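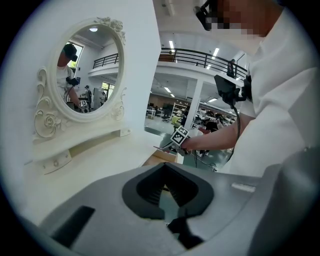
Furniture Group, Nandport Hall - Minutes of the Meeting Held 30/04/2021

The meeting opened at 5 p.m. with a full room and a lot of good energy. The minutes of the previous meeting were read and approved with one correction: the lamp bought for the upstairs landing was from Jimik, not Indon.

1. The dressing room

We spent most of the evening on this and it was time well spent. Everyone who has been in to see the white vanity loves it. The oval mirror got the most comments, especially the carved roses on its frame (one low on the left, and that lovely cluster up at the top right) and the curls that run down both sides. Several members asked that it stay right where it is, and the group agreed without a vote.

There was a suggestion to paint the carving in a soft gold. After a lively back and forth, the group decided to leave it white. Gold would fight with the roses, and they look wonderful plain!

Agreed: vanity stays. No paint on the mirror frame.
Agreed: dust the carving with a dry, soft brush only. No spray polish, please, as it settles in the curls and is a real chore to get out.

2. The cream desk

The group is thrilled with this piece. The big rounded corners make it easy on hips and elbows, and the gentle curve along the front is prettier than anything we saw in the Shin catalog. One member brought up the scroll carving at the back and asked whether we could find a chair with something similar. The brown seat does the job for now, but a cream one would be a nice match down the road. 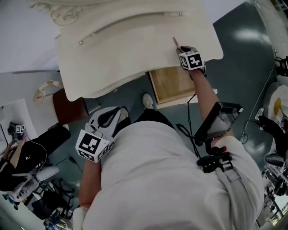 The drawer took up a good part of the discussion. Inside, the bottom is a warm yellowish-brown wood with the grain showing, and there was strong feeling against covering it up with shelf paper. A loose felt liner was offered as a middle road - it can be lifted out any time someone wants to see the wood. We'll try it and look at it again in July.

The little brass-colored knob on the front was also talked over. Two members would like all the knobs in the house to match. Others felt that a bit of variety is part of the fun. No decision was made, and the subject will come back once we have prices.

Agreed: felt liner for the desk drawer, cut to size, not glued.
Agreed: coasters to be kept on the desk at all times. The top is lovely and smooth and we want it to stay that way.
Not decided: matching knobs.

3. Money

The furniture fund stands at $2000. The group set aside $100 for felt, brushes and coasters. Any change goes back to the fund. A question was asked about getting a quote from Indon for a cream chair, and the answer was yes, go ahead, no promise to buy.

4. Open house

Plans are coming along beautifully. Visitors will go through in groups of 15, starting with the vanity and finishing at the desk. We still need small cards telling people about each piece. Please keep the wording short and friendly. A member asked if guests may open the drawers. Yes, they may, gently, and they should close them again afterward.

5. Other business

The hooks for the coat rack have arrived from Jimik and are two short. A note has gone to the shop.

Thank you to everyone who brought food, the lemon bars above all. Next meeting in July, same room, date to be posted by the front door.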